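Print this message | E-mail this message to a friend

Re: [task-rules] How strict do we want to be about "start" and "end"?
From: Kerubo Magesa
To: the list
February 10, 2024

Hi all,

Sorry for the slow answer, I was at the Stunura site all week and the connection there is a joke. Godfrey wrote:

> I've been checking the household and office recordings against
> the draft rules and I keep getting stuck on section 4. It says an
> episode starts "when the person begins the task." Does that mean
> first touch? First step toward the thing? Frida and I marked the
> same 16 episodes and we disagreed on more than half. If two people
> in one office can't agree, I don't see how the Lelleck folks are
> going to train a policy on it.
>
> Also, do we need a rule about footwear and sleeves? Somebody asked.
>
> Godfrey

Great questions, and I'm glad you did the double marking before we froze the text! I went back through my notes from when Elibariki and I wrote section 4 (October, a very long afternoon) and we clearly meant first contact, we just never wrote it down. So let me propose some wording and you can all throw things at me.

1. Start. The episode starts at first contact between a hand and any object the task needs. Walking up doesn't count. Looking around for the thing doesn't count either – I know Atieno likes to keep the search part, and she can, but it gets its own label.

2. Hands in view. Both hands stay in the head camera's view for every contact step. If the job is low down, you bend your neck and look at it. Loading paper is a good one to practice on, with the printer down on the floor, one hand on each side of the stack and the open tray right under your eyes.
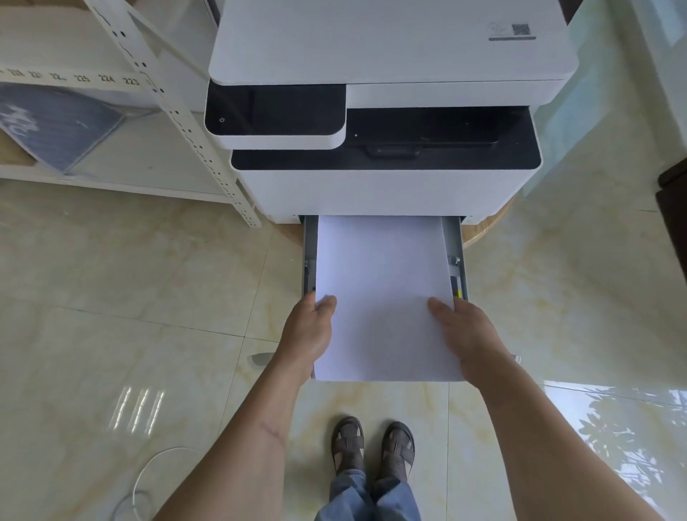

3. End. The episode ends when the object is let go AND any door, tray or lid the person opened is shut again. The Rendby rules stop at release, and I think that's a mistake. A robot that learns from those will leave every drawer in the building hanging open.

4. Clothes. No rule on shoes, please. Sleeves I'd leave alone too, unless they cover the fingers.

Could each of you re-mark 12 episodes with this wording and send me the times? Muriithi can host the sheet. If we still can't agree on the start I'll happily go back to the drawing board.

Kerubo

201 views | 4 replies | 0 shares

Recent messages on this list
Gripper swap checklist, second try
Re: Who signs off on a bad episode?
Naming files when one task has two people
Re: Re: Lighting notes from Stunura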